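Canonical link element

A canonical link element is a line of code in the head of a web page that tells search engines which address should be treated as the main version of that page. It is used when the same content, or nearly the same content, can be reached at more than one address. The element is often called a canonical tag. The same signal can also be sent in an HTTP header, which is the usual method for PDF files and other documents that have no head section.

Background

Many websites produce several addresses for one page without the owner planning it. A product page may load with or without a trailing slash, with or without "www", and with tracking codes added to the end by an email or advertising system. Online stores add more when they let visitors sort or filter a list. A search engine that finds all of these addresses has to decide which one to show in its results, and links pointing to the different versions may be counted separately until it does.

The element was introduced in 2009 with the support of the major search engines of the time. It was later described in RFC 6596, published in 2012.

Use

The element names one address, normally written in full with the protocol and domain. It can point to another page or to the page it sits on. The second case is known as a self-referencing canonical and is common on sites built with content management systems, where it is added by default.

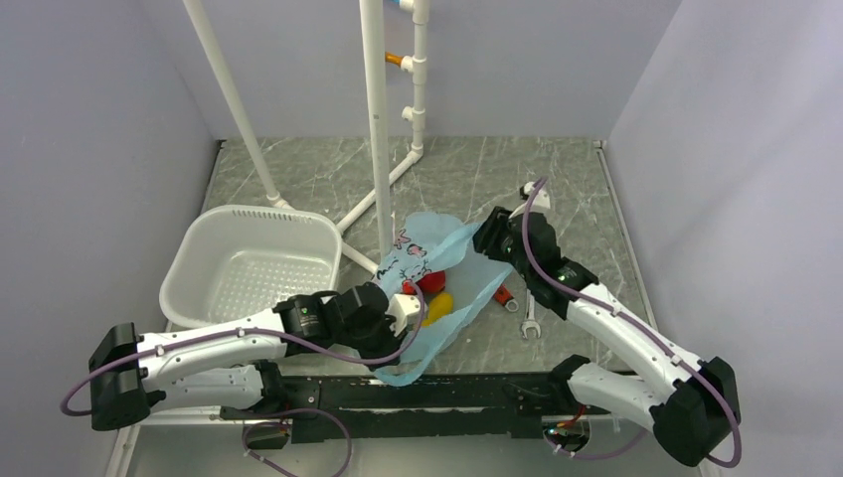 Search engines treat the canonical element as a strong hint and may choose a different address if other signals disagree with it. Those signals include redirects, internal links, the XML sitemap and the content of the pages themselves. Image files are handled separately from the pages that hold them. A single photo, for instance, may appear on a product page, a category page and a press page, and the three pages are still judged on their own text and links. Sharing a picture does not make two pages duplicates.

Common errors

A frequent error is pointing every page of a paginated list to the first page. Items that are linked only from later pages may then be crawled less often or missed. Other errors include naming an address that returns a 404 code, naming a page that is blocked from indexing, and placing the element in the body of the page, where it is ignored. If a page carries 2 canonical elements with different addresses, search engines are likely to disregard both.

Template faults can affect a large number of pages at once. In an audit of the furniture store Drallimier, consultant Rocío Arboleda found 1,398 indexed addresses for a catalog of 215 products. The store's theme had been writing the full requested address, tracking codes included, into the canonical element. The theme was corrected in June, and the extra addresses dropped out of the index over the next three months.

Comparison with redirects

A 301 redirect sends both visitors and crawlers to a new address, so the old page can no longer be viewed. A canonical element leaves every version open to visitors. Redirects are generally preferred when a page has moved for good, and canonical elements when the alternate versions still serve a purpose, such as a printable copy or a filtered list.

Cross-domain use

The element may name a page on another domain. Publishers use this for syndicated articles, with the copy pointing back to the original. The Grumcombe news network requires it in its partner terms. Support varies among publishing tools, and some, including early versions of the Rundari page builder, did not let users edit the field.

See also

Duplicate content
Robots meta tag
URL normalization
XML sitemap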